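Small Bench Chemistry at Gruvisby: Progress Report to the Allura Fund

August 13, 2022
By Baoshan Dai

This report covers the first 8 weeks of work under the small equipment grant. It follows the headings in the grant letter except that I have put storage and glassware together, as most of the work on them was done at the same time.

Summary

The glassware inventory is finished. One of the two planned work stations is set up and in use. The second has a table but no cover and no rack. The written setup cards are in draft. Spending is under budget so far, mainly due to an order that has not shipped. We are asking for one change to the plan, described under Changes Requested.

Glassware and storage

When we took over the back room at Gruvisby, the glassware was in cardboard boxes under the sink. Some of it was wrapped in newspaper and some of it was not wrapped at all. We went through every box, washed everything, and checked each piece against a lamp for chips and star cracks. The final count was 199 usable pieces. Cracked pieces went into the broken glass bin and were not counted.

The largest group is test tubes, followed by beakers and then small flasks. We have more small round-bottom flasks than I expected and very few cork rings to stand them in. A round-bottom flask can't be set down on a bare table, so the number of rings decides how many of these flasks can be out at one time. We have five rings in good condition. Two others were crumbling on the inside edge and were thrown out. I have priced replacements and included them in the second order.

The pieces are now in the tall cabinet, sorted by shape and then by size. Shelves are labeled on the front edge with the name of the item. I first tried labels with catalog numbers and people ignored them and put things back wherever there was space.

Funnels are the one group still without a proper place. They are in a plastic tub on the bottom shelf. They nest badly and the stems catch on each other. A peg board inside the cabinet door would solve this, if the door hinges will take the weight. I have not tested that yet.

The first work station

The plan described each station as a table with a dark, washable surface, a rack for tubes, and room to measure and pour a small amount of powder. We kept to that with some changes in materials.

The first cover we tried was white. Clear glass and clear acrylic were hard to see against it, and so was any white powder that got spilled. We changed to black. A spill is now easy to see and clean up right away. The drawback is lint. Black fabric shows every speck of it, and it needs a lint roller before each session. I have added this to the setup card. The card had not mentioned the cover at all in its first version.

The cover also moved around. When someone leaned on the front of the table, the whole thing crept forward and everything standing on it came along. Clipping it at the back edge fixed most of this. We looked at double-sided tape but the cover has to come off for washing, and tape left a residue on the table that took a long time to remove.

The rack is clear acrylic with a wide base. It is light, which worried me at first, but the base is deep enough that it stays put in normal use. We tried it on the left side and on the right side of the table and settled on the left, with the flask near the middle and the spoon to the right of it. Most of our users are right-handed and this keeps the sleeve away from the tubes. Left-handed users can flip the layout, and the card will say so.

For measuring we bought plastic spoons instead of metal scoops. They are cheap, they weigh almost nothing, and a small heap of powder is easy to judge in them. The shallow bowl is a problem when the spoon has to be put down full, as any bump to the handle sends powder onto the cloth. I would like to try a deeper spoon at the second station and compare the two for a month before we buy more.

The gray backdrop behind the table was a late addition. The window side of the room gets very bright in the afternoon and it was tiring to look at clear glass with that behind it. The backdrop was already in the building and cost us nothing.

Both of the pictures below are of the first station. In one, four gray clips can be seen on the back edge of the table. In the other, the flask is in its cork ring with a spoon of white powder to the right of it, and the scalloped hem of the cloth shows at the front. 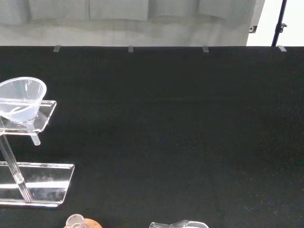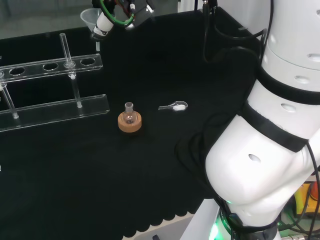
The black work surface, with the clear acrylic stand at the left.

Setup cards

The Xia cards (we named the set after the first person to draft one) are single sheets that show what goes on the table and where, in the order it should be put out. The draft for the first station has nine steps. I think it can be cut to seven by combining the cloth and the clips, and by moving the glass check to the cabinet, before anything is carried across the room.

I watched several people set up from the draft without help. The step they got wrong most often was the cork ring. They took the flask out of the cabinet first and then stood there with it in one hand looking for somewhere to put it. The ring now comes before the flask on the card. The other common mistake was setting the rack down with part of the base over a wrinkle in the cloth, so that it rocked. The new wording is "smooth the cloth with a flat hand, then place the rack."

Packing up needs its own card. At present it is three lines at the bottom of the setup sheet and they are not being read. Spoons have been going back into the drawer with powder still on them.

Spending

The amount released for this period was $600. It was to cover the first station, cabinet labels, cleaning supplies, and the first order for the second station. Receipts for everything bought to date have been sent separately. The order for the second rack was placed with Dosell and is on backorder, so that money is committed but has not been charged. I will send the receipt when it arrives.

Changes requested

We would like to move the amount set aside for a second backdrop to cork rings and spoons. The second table will be against the inside wall and does not have the same trouble with light.

We would also like to buy a spare black cloth for the first station. The station can't be used while its only cloth is in the wash. A plain hem would be fine and would probably catch less lint – the scalloped one was what the store had.

Next period

Work planned through September:

- Set up the second station when the rack arrives
- Try the deeper spoon and keep notes on spills
- Finish the setup card and write a separate packing card
- Find a place for the funnels
- Check the cabinet door hinges
- Repeat the chip check on the test tubes, since these are handled the most

The second report will follow after that work is done. If the rack is delayed past the end of the period I will send a short note instead and move the full report back.

Comments

benchtop_marie: We had the same creeping cloth. Clips on the back worked for us too, but we ended up adding two on the side. Is yours a cotton cover?

B. Dai: Reply to benchtop_marie – I don't know what the fabric is, the label had been cut out. It washes well. I'll try the side clips.

tollgate: For the funnels, we use a shelf with holes drilled in it and drop the stems through. Takes up more room than pegs but nothing snags.

R.K.: Could you share the packing card when it's written? Our spoons go back dirty as well.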